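How to Sketch a Tree-Lined Path in One-Point Perspective

I love drawing paths! A long straight one under trees does half the work for you, and all you need is a soft pencil, an eraser and a sheet of plain paper.

Start with a light dot near the middle of the page. That's your vanishing point. Run both edges of the path down from it, nice and wide at the bottom, then aim the fence rails and any curbs back at the same dot.
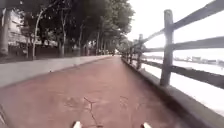
Fence on the right, concrete strip on the left, all heading for one point.

Next come the trunks. Make them thinner and closer together as they go back, and let a few lean or curve -- real ones do. Block in the leaves as one big dark shape (please don't draw every leaf!) and let it hang over the path.

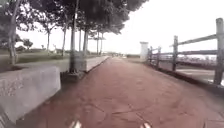

Big block up close, slimmer trunks farther off.

Save the cracks for last. Use a wobbly line, press harder near the bottom of the page and fade out as you go up. My first try took 38 minutes and the trees looked like broccoli, so give yourself time. For color, I put down 2 thin layers of red-brown pencil and rub a few patches lighter with the eraser.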